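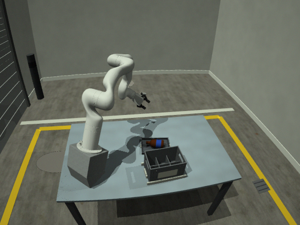

Abb. 4: Simulationszelle mit Arm, flacher Schale, liegender Flasche und Fächerkiste

4.2 Vorführung per Fernsteuerung aufzeichnen

Voraussetzungen: Die Zelle ist in Prukon geladen, das Eingabegerät ist gekoppelt, Abschnitt 4.1 ist abgeschlossen. Jede Aufzeichnung umfasst genau eine Aufgabe, im vorliegenden Fall das Umsetzen der Flasche aus der Schale in die Kiste.

1. Menü »Vorführung« öffnen und »Neue Sitzung« wählen.
2. Aufgabenkennung eintragen (im Beispielprojekt Sýkora: 2746).
3. Arm in die Ausgangsstellung fahren. Der Greifer muss geöffnet sein und frei über der Tischfläche stehen.
4. Freigabetaste halten, bis die Statuszeile »Führung aktiv« meldet.
5. Aufzeichnung starten und den Greifer über die Flasche führen.
6. Annäherung mit reduzierter Geschwindigkeit fortsetzen. Voreinstellung der Verfahrgrenze: 300 mm/s.
7. Greifer schließen, anheben, zur Kiste führen, in einem freien Fach absetzen.
8. Aufzeichnung beenden und die Sitzung als gültig oder ungültig kennzeichnen.

Hinweis: Pausen während der Führung werden mitgespeichert. Längere Stillstände vor der Weitergabe an das Training herausschneiden.

Vorsicht: Wird die Freigabetaste losgelassen, hält der Arm an, die Aufzeichnung läuft jedoch weiter. Sitzungen mit Meldung 102 (Zeitstempel unvollständig) nicht verwenden.

4.3 Greifpose prüfen

Vor dem Schließen müssen die Finger beiderseits des Flaschenhalses stehen. Bei Bedarf die Ansicht drehen und die Stellung aus einer zweiten Richtung kontrollieren.
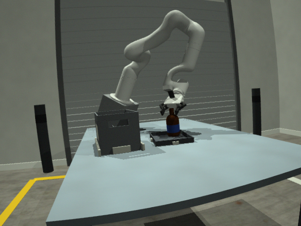 Joanne Clegg merkt dazu an, dass sie den Greifer bei den ersten Vorführungen grundsätzlich zu schnell geschlossen habe; brauchbar seien ihre Daten erst geworden, nachdem sie vor jedem Griff kurz angehalten und die Handsteuerung auf die feine Stufe gestellt habe.

Die feine Stufe wird unter »Eingabe > Skalierung« eingestellt. Der Wert gilt bis zum Ende der Sitzung und wird im Protokoll vermerkt.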